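Trisdale Community Kitchen: progress report to the Cadwaladr Fund
Period ending September
Prepared by Eirlys Samuel

Tableware and storage

The grant line for tableware is now fully spent. We had 3000 set aside for cups, bowls, bins and shelving, and the last of it went on the Zavwood shelves in the back hall. They are up and holding weight.

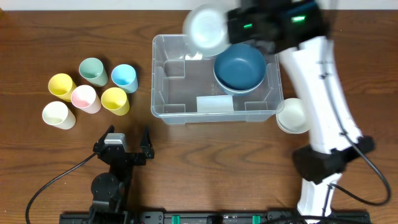 Sorting the tableware took longer than we planned. Everything had been kept in mixed cardboard boxes since the move, and the first job was to get it out and decide what goes together. We settled on clear bins so people can tell what they are picking up without lifting a lid. The pastel plastic cups stay together as one group whatever their color, yellow with pink and green with blue, and the bowls are sorted separately. Mohammed-Awal Nyarko wrote the packing list and it is taped inside the cupboard door.

We now have 23 bins in use. Another 7 are on order from Gulau and should arrive before the winter meals start. Two of the old bins had split corners and were thrown out.

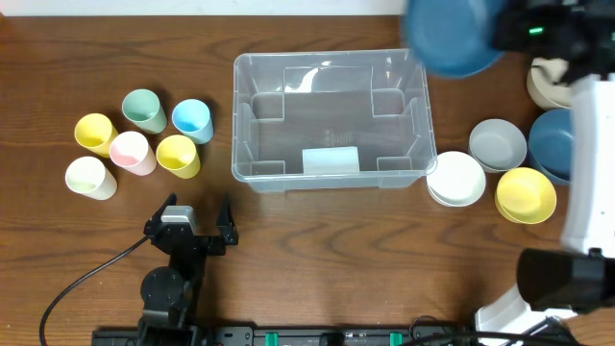
The packing list has been changed once already. The first version put cups and bowls in the same bin, and the evening group found it slow to unpack - they needed the bowls at one end of the hall and the cups at the other. The new version keeps them apart. Setting up for the evening meal now takes roughly 10 minutes, down from half an hour in the spring.

Tables

The tables were cleaned and oiled during the summer closure. One still rocks and needs a new foot. We have not replaced any of them and do not expect to ask for money for this.

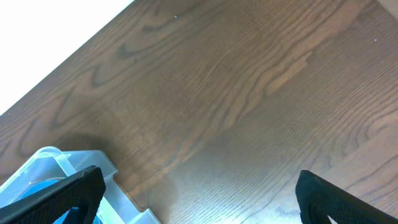

Tabletop with storage container, Trisdale

Still to do

Labels for the bins are printed but not all stuck on. The lower shelf needs a lip at the front. Mohammed-Awal will send receipts for the Gulau order separately once the delivery is checked in.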